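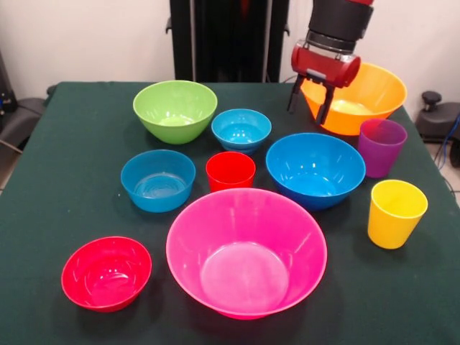
Progress report to the Yeom Fund, July

Thank you, as always, for your patience with us while the Findine tableware project found its feet! July was the month for sorting and stacking, and we're happy to say we got a good deal further than we hoped. The plastic bowls and cups come in bright colors, and the green cloth is a kind background for them.
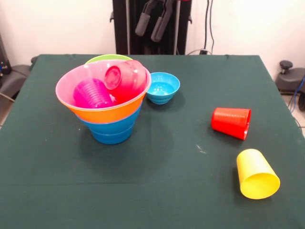

Bowls nested at the left of the table, with the small light blue one beside them.

We have now gone through 37 table layouts out of the 1,000 in the plan – a small start, we know, but a careful one. Cups are still the fussy part, and we would like two more weeks for them.
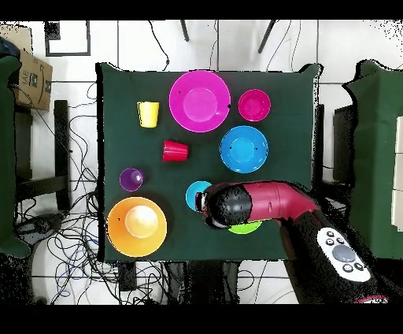
Spending has stayed within the July budget, and the Canmont storeroom is ours until the fall. We ordered 17 extra shelf bins, which came in a little cheaper than quoted. 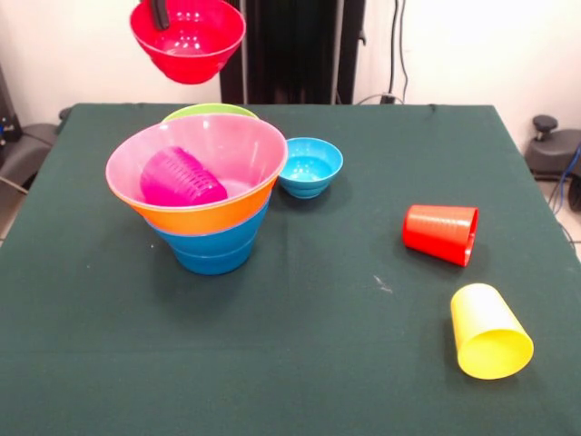 Next month we'll write up the stacking order and send you a first draft – comments very welcome.

August 3, 2025

Findine Project Office, Canmont | Contact us | Back to top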